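What Is a Mountain Hut?
for kids who like to know stuff

Ever walk uphill all day and wonder where people sleep up there? Lots of them sleep in a hut. Not a tent, not a hotel. Somewhere in between.

A hut is a small house high on a trail. Walkers stop, eat, sleep, leave in the morning. The one above Karndale has bunks for 70 people. All in 2 big rooms! Yes, there is snoring. Bring earplugs.

How does the food get there? No road, so no truck. Some huts use a cable lift, some use mules, some get a helicopter at the start of summer. Then it has to last. That's why dinner is soup, beans, pasta, soup again. You eat what the cook made. Everybody at the same long tables, same time, usually 6:30.

Who runs it? A person called the warden. The warden lives there all season, cooks, checks the weather, writes your name in the hut book. The book matters – if you don't show up at the next hut, people know where to start looking. So always sign it. Always.

Can you take a shower? Maybe. Water comes from snow melt or a spring, and theres not much of it. At some huts you buy a token and get two minutes of warm water. Two! Soap up fast.

What about lights? Solar panels on the roof, mostly. Lights go off at 10 and then it's headlamps only. Point yours at the floor, not at someones face.

Boots stay by the door. You wear hut shoes inside, a big pile of rubber clogs, none of them your size. Pick two that sort of match.

What to pack:
a thin sleeping bag liner (blankets are already there)
headlamp
earplugs, see above
a card game
a bag for your trash, it all goes back down with you

When are they open? June to the end of September for most. By October the warden has locked up and gone home. A few leave one little winter room open with a stove and some wood.

Next time: how trail signs work, and why some are painted on rocks. 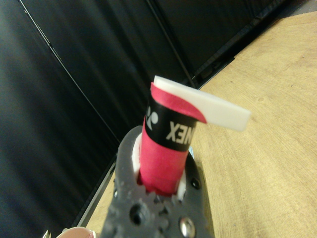

Orla Tierney: My kids want to know if you have to book or can you just turn up? We're walking from Limel over to Karndale in July and my youngest is worried all the bunks will be gone.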